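2021-07-07
Kitchen sim, kettle task: shoulder view vs. wrist view, then the Flivo controller

Finally a full day on this! Goal was to settle which camera feeds the policy for the kettle task before we start on the Hamann gripper model, and to get the Flivo controller running at the same time if the morning went well. It did.

Setup
Same kitchen scene we have been using since March, rendered, no hardware. Arm in its stock white skin with the parallel gripper. Kettle starts on the back right burner, burner on. Murby build from the shared drive, physics at 1000 Hz. Seeds fixed so both views see the same starts. I left the lighting alone, so any difference between runs should come from the view and not from me fiddling.

Shoulder view
I was ready to be bored by this one and I wasn't. The whole stretch from the toaster to the stove is in there, with the kettle and the red ring under it easy to pick out, and the gripper shows up low in front of the oven handle, so you get the arm and the target together. Reaching from there is a long move up and over the knobs, and the policy seems to like having all of that in one picture. First 200 episodes trained without a single crash of the loader (a personal best).

Weak spot: the last bit before contact. The kettle is small from back there and the handle is only a handful of pixels once we downsample. Lots of near misses on the far side of the handle. Depth is a guess at that point. 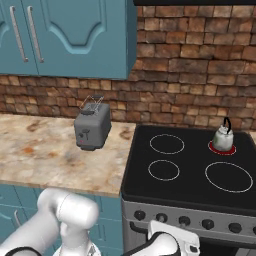

Wrist view
Swapped the feed after lunch, everything else the same. What a difference in detail! Kettle body is big, the speckle on it survives the downsampling, and both fingertips stick up at the bottom the whole time, so there is a built-in reference for where the gripper is pointing. I want to try a version where we crop to the fingers plus whatever is straight ahead.

Near misses dropped a lot in the 11 evaluation runs I watched by eye. What went up was wandering early on. If the wrist starts out tilted the wrong way, the kettle is out of view and the policy goes looking along the wall tiles. The other catch is the handle. With the wrist pitched down at the stove, the top of it is gone, and the top is the part we grasp. 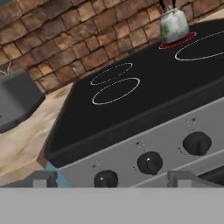
So I tried three mount pitches in the config before touching anything else. Tipping the camera up a little brings back the handle but costs one fingertip during the approach. I would take that trade. Splitting the difference was the worst of the three, no idea why, rerun it with new seeds before believing it.

Flivo controller
Running! The impedance mode is lovely, much softer at contact than the old position controller, and the kettle no longer shoots off the burner when a finger clips it. I spent far too long just bumping into the kettle on purpose. Gains are from the Polloneo config with damping doubled. Wrist joint still buzzes when the arm is stretched out over the knobs. Log saved next to the shoulder runs.

To do
- Both views together, shoulder for the reach and wrist for the grasp. Check memory first, batch size may have to be cut by a factor of 2.
- Rerun the middle pitch.
- Chase the wrist buzz, try lower stiffness on that joint only.
- Drop in the Hamann fingers once the buzz is gone. They are longer, so the camera pitch will need another pass.
- Rename the output folders, "test_new_new" is on me.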